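Unit 6: Career Records and Honors in Team Sports
Course handout, Introduction to Sports History

Purpose of this unit

In the previous unit we looked at how a league is organized and how its seasons are recorded. This unit turns to the individual player. Students are asked to consider how a career is measured, how the measures change over time, and how institutions such as halls of fame decide which careers deserve formal recognition. The sessions draw mainly on gridiron football, with some comparison to baseball and basketball.

Students should read the assigned chapter before the first session and bring written notes. The worksheet at the end of the course packet is due in the second session.

6.1 Counting statistics and rate statistics

A counting statistic is a total: touchdowns scored, tackles made, games played. A rate statistic divides a total by opportunities, such as yards per carry or completions per attempt. The two kinds answer different questions. A total rewards a long career and good health. A rate shows how well a player used the chances he was given, but it can mislead when the number of chances is small.

Consider a running back who gains 1,114 yards in a season on 300 carries. His average is a little over 3.7 yards per carry. A second back on the same team gains 187 yards on 18 carries, an average of more than ten. Few coaches would conclude that the second back is the better player. One or two long runs can account for most of a small total, and a reserve often enters the game when the opposing defense is tired or when the result is already settled.

For this reason most record books set a minimum number of attempts before a player may be listed among the leaders in a rate category. Students should always look for this minimum when they consult a table, and should note it in their written work.

6.2 Changes in the length of the season

Season totals from different periods cannot be compared directly. The regular season of the National Football League was lengthened from 14 games to 16 in 1978 and from 16 to 17 in 2021. A player today has more games in which to reach a given total than a player of the early 1970s did. Per-game averages correct for part of this difference. They do not correct for changes in the rules, in the style of play or in the way rosters are used.
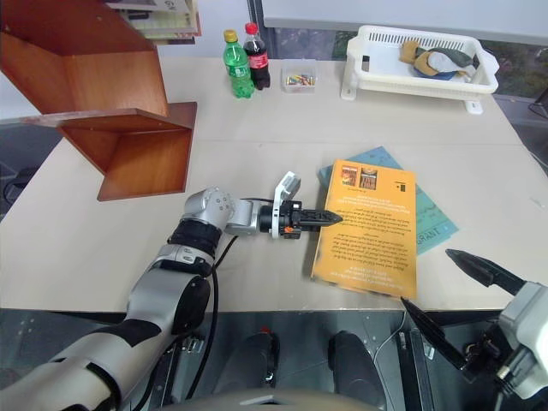

Rule changes deserve particular care. Limits on contact with receivers, introduced in 1978, made passing easier and were followed by a steady rise in passing totals. A quarterback of the 1960s should be judged first against his own contemporaries, and only afterward — with suitable caution — against those who came later.

6.3 Statistics that were not kept

Some parts of the game went uncounted for many years. The league did not treat the individual quarterback sack as an official statistic until 1982. Researchers have since gone back to game film and play-by-play sheets to reconstruct earlier totals, but these remain separate from the official record. A defensive player whose career began before that date may therefore have an official total that is lower than the number of sacks he made.

Offensive linemen present a related problem. They handle the ball very rarely, and their work appears in the record mostly through the success of others. Writers have relied on all-star selections, games started and the opinions of opponents. Each of these sources has its weaknesses, and students should be prepared to name at least one for each.

6.4 Halls of fame and team honors

The Pro Football Hall of Fame opened in Canton, Ohio, in 1963. A former player must normally have been retired for five full seasons before he can be considered as a modern-era candidate. Players whose careers ended long ago may be considered through a separate seniors process.

Individual clubs also maintain their own honors. A club may retire a jersey number, place a name on display in the stadium or admit a player to a team hall of fame. The standards vary from club to club and are often unwritten. Long service with one team tends to count for more here than it does at the national level.

Terms to know

Counting statistic; rate statistic; qualifying minimum; modern-era candidate; seniors candidate; retired number.

Questions for discussion

Should a short career of very high quality be ranked above a long career of steady quality? What evidence would you use?

How should unofficial totals be treated when a player is considered for an honor?

Is a championship won by a team a fair measure of one member of that team?

Written assignment

Choose one retired player and prepare a two-page career summary. Use at least two rate statistics and state the qualifying minimum for each. Identify any change in rules or season length that took place during the career. Papers are to be left in the Unit 6 tray in the Quinlan Reading Room by 4:00 p.m. on the date listed in the course schedule. Reference copies of the record books are held at the desk and may not be taken from the room.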